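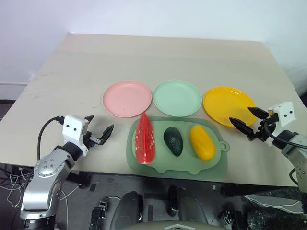
How to Mark Up a Score for A Cappella Rehearsal

Last updated 12 February 2020

These instructions apply to unaccompanied groups of four to eight singers, one or two to a part. Larger choirs can use the same marks but usually need a conductor's master copy as well.

What you need

One clean copy of the score per singer, single-sided
A soft pencil (2B) and an eraser
A pitch pipe or tuning fork
A metronome

Do not mark in ink. Breath marks in particular will change after the second or third rehearsal.

Step 1. Number the measures

Write the measure number at the start of every system, above the top staff. If the edition already prints numbers, check that all copies match. Reprints of the same arrangement sometimes count the pickup as measure 1 and sometimes do not.

Step 2. Mark the starting pitches

Circle the first note of your own part. Next to it, write the interval from the note that will be blown on the pipe. If the pipe gives D and you enter on A above it, write "P5 up". Do the same after every full stop in the music and after any rest longer than four measures.

Step 3. Set the breaths

Work through the piece with the text only, spoken in rhythm. Put a comma where everyone breathes together. Put a comma in parentheses where singers on the same part take turns, and write initials above it. With one singer to a part, stagger between parts instead: the alto should not breathe where the tenor does unless the phrase ends there.

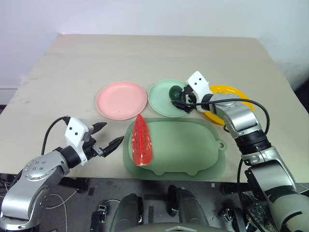

Long held chords need the most care. At a tempo of 128, a four-measure chord in common time lasts seven and a half seconds, and most singers can hold it on one breath. At half that tempo it lasts fifteen, and a staggered breath should be planned.

Step 4. Mark the thirds and leading tones

Draw a small downward arrow over any note that is the third of a major chord and is held for two beats or more. It should be sung slightly lower than on the piano. Leave passing notes alone. For leading tones the group has to agree on one approach — Drahomíra Šimek's arrangements for Osesmont state it in the preface, most others do not.

Step 5. Place the final consonants

Write the closing consonant under the exact beat on which it is sounded. A "t" on the rest goes under the rest. For "n" and "m", draw a line from the point where the vowel closes to the point where the sound stops.

Step 6. Compare copies

Sit in a circle and read the commas and consonants aloud, system by system. Correct any copy that differs. Then sing the piece once at half tempo without stopping and once at full tempo, and check the last chord against the pipe. If the pitch has dropped, look first at the repeated notes and the descending scales, and mark those with an upward arrow.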